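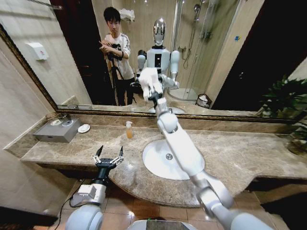

Cleaning a large bathroom mirror without streaks

Filed under: Cleaning, Stone, Bathrooms

Most streaks on a mirror are residue. The glass is clean enough, and what catches the light is a film of product that was put on too thickly and left to dry where it was pushed. On a small shaving mirror it hardly matters. On a mirror that runs the length of the counter, with lights above it, every pass of the cloth shows from the doorway.

I have been keeping notes on this since October, when I took over the bathrooms at Clerholm, a small guest house with marble counters and more mirror than it needs. The method below is the one I have settled on. It uses water, a very small amount of washing-up liquid and two cloths.

Cloths

I use plain white cotton, flat weave, washed at least ten times before it goes near glass. New cotton sheds lint and is slow to absorb. White is useful for one reason only: dirt and make-up show on it, so you can tell when a face of the cloth is spent.

Fabric softener must be kept away from these cloths. It coats the fibres and the coating goes straight on to the mirror. I wash mine separately at 60 degrees and dry them on a rail. Microfibre also works, and Normand Bélanger, who taught me most of what I know about glass, prefers it. My objection is that it drags on a mirror that is nearly dry, and that it holds on to grit. Cotton can be shaken out.

Folding the cloth gives more clean faces and an even pressure. Bunching it up is quicker and reaches into corners better. I bunch for the first wipe, where the aim is only to loosen things, and fold for the second.

Solution

Water with a few drops of washing-up liquid to the litre. If it foams when stirred there is too much in it. I tried two bought sprays for comparison, Dririk and Nornau. Dririk cleaned well but left a bluish haze in the evenings under the lamps. Nornau left no haze and smelled strongly of pear. Neither was better than the bowl of water, and the overspray from both landed on the stone.

Do not use vinegar over marble. It is recommended everywhere for glass, and for glass alone it is fine. Marble is largely calcium carbonate, and a weak acid will etch it. The mark is a dull patch which cannot be wiped off, only polished out. Lemon, limescale remover and many bathroom sprays do the same. Check the label for citric, lactic or sulphamic acid before it comes into the room.

Order of work

Move whatever stands close to the glass. Soap bottles and dishes can go to the far end of the counter. Plants are more of a nuisance, as leaves resting against a mirror leave a faint green-grey smear and drop dust on any part already done. I lift the pot out altogether if it is light enough.

Dust the top of the frame with a dry cloth. Skipping this step was my most frequent mistake in the first month. Dust from the upper edge gets wet, runs, and appears as a grey line down work that had been finished.

Dampen the first cloth and wring it until nothing drips. Never spray a mirror directly. Liquid runs to the bottom edge, gets behind the glass and attacks the silvering, which is how those black spots along the lower edge begin. The same applies to a gilt or painted frame, where standing water lifts the finish.

Work from the top down in horizontal passes, each overlapping the last by a third of the width of the cloth. Treat the splash zone behind the tap separately. Toothpaste and soap spots there need the damp cloth held against them for ten seconds, after which they come away without scrubbing.

Follow at once with the dry cloth, using vertical passes. The change of direction has a practical use: if a streak remains, its direction tells you which cloth made it. Horizontal streaks mean too much water or soap in the first. Vertical ones mean the second is damp and should be changed.

On a wide mirror I divide the job into sections of arm's length, finishing each before starting the next. Wetting the whole surface and then drying it does not work in a warm room. I timed one section at 38 seconds, wet and dry, which is slower than Xuelian Lei manages and quite fast enough for me.

Checking

Stand at one side and look along the glass at a low angle. Faults that are invisible from straight ahead show clearly from there. Breathing on a doubtful patch will also bring up any film.

The counter afterwards

Marble comes last, as it collects the drips. Wipe it with plain water and dry it immediately, including the underside of the front edge if that is rounded, where water gathers in a bead and is easily missed. Lift the soap bottle and wipe its base. A ring of liquid soap left overnight is harmless to most polished stone, but coloured soap on a pale, unsealed piece may stain, and I have one mark at Clerholm that I have not been able to shift.

Glossy floor tiles get a final dry wipe in front of the basin.

Comments

Fraser: Does this work on a mirror with a demister pad behind it?

Reply: Yes, but switch the pad off first and let the glass cool. On warm glass the solution dries before the second cloth reaches it.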